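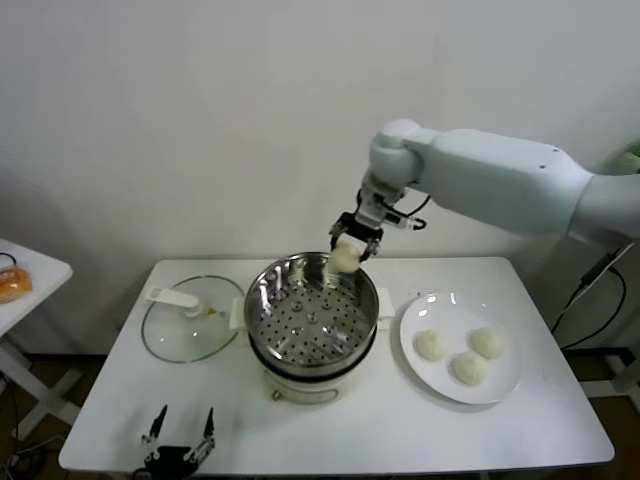 Section 4. Steaming with Your Fostden Electric Steamer

Steaming is the job most folks buy the Fostden for, and once you've done it a time or two you'll hardly need this section anymore. Still, please read it through before your first batch, even if you grew up with a steamer in the house. Round white buns are a fine food to start with, and they sit on the flat floor of the steamer basket, right over the rows of small holes. The steam comes up through those holes, so it pays to leave a good many of them open. A basket packed tight will cook the outside pieces nicely and leave the middle ones gummy.

Before you begin, wash the pot, basket and lid in warm soapy water and dry them well. New pots carry a little polishing residue from the factory, and it can leave a gray smudge on light-colored food.

1. Set the steamer on a flat, steady table with its electric base underneath. A stove burner will ruin the base.

2. Pour in cold water up to the lower line stamped inside the pot. The upper line is for long cooking, such as a whole squash or a pudding.

3. Put on the lid and bring the water to a full boil over high heat.

4. While you wait, cut squares of parchment a little bigger than the bottom of each bun. Cabbage leaves work too, and they smell lovely.

5. Turn the heat down to medium, put on your oven mitts, and lift the lid away from you.

6. Set the food in the basket with two fingers' width between pieces. Buns swell quite a bit -- more than you'd think the first time.

7. Put the lid back on and start your timer. Small filled buns take 20 minutes from the refrigerator and 27 minutes from frozen.

8. Turn off the base when the timer rings, but leave the lid in place for a few minutes more. Buns that meet cool air too quickly may wrinkle.

CAUTION: Steam burns happen fast and they hurt. Keep your face and bare arms back whenever the lid comes off, and please don't let children reach over a hot pot.

CAUTION: Never let the pot boil dry. If it does, turn off the base and let everything cool completely before you add any water.

Note: For anything that cooks longer than 39 minutes, check the water at the halfway point and top it up from a hot kettle. Cold water stops the steam, and you'll have to add time to make up for it.

Note: Drips from the lid can spot the tops of your buns. Tie a clean dish towel around the lid, with the corners knotted up over the handle, well clear of the base. Gisela Bravo in our test kitchen has been doing it this way for years, and we've all picked up the habit from her.

If your buns come out flat, the dough most likely rose too long before it went in. If they're sticky underneath, use fresh parchment and check that the holes aren't clogged with old dough. A soft bottle brush clears them out nicely. Cleaning and storage are covered in Section 5.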